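About Volholm

Volholm tests whether robot arms can do ordinary chores, at home and at work.
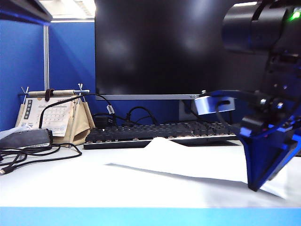 We started with a plain question. Can a machine tidy a desk, fold a towel or sort a bin of parts without someone standing over it? For most of these jobs the answer today is no, or only on a good day. We publish what we find either way.

Patricio Troncoso founded the company after 13 years running packing lines at Holness. He still picks the chores. There are 14 on the current list, split between house and shop floor, and each is tried 100 times before we write it up. Paper and loose cables remain the hardest things we deal with – they bend, slide and catch on whatever is next to them. Boxes and cups go much better.

Our offices are in Lovcombe, upstairs from the Hakim print shop. We don't build arms and we don't sell them. Manufacturers and small workshops pay us for testing, and the reports are free to read once the client has had a month with them.

The chore list is revised every June. Suggestions are welcome through the contact page.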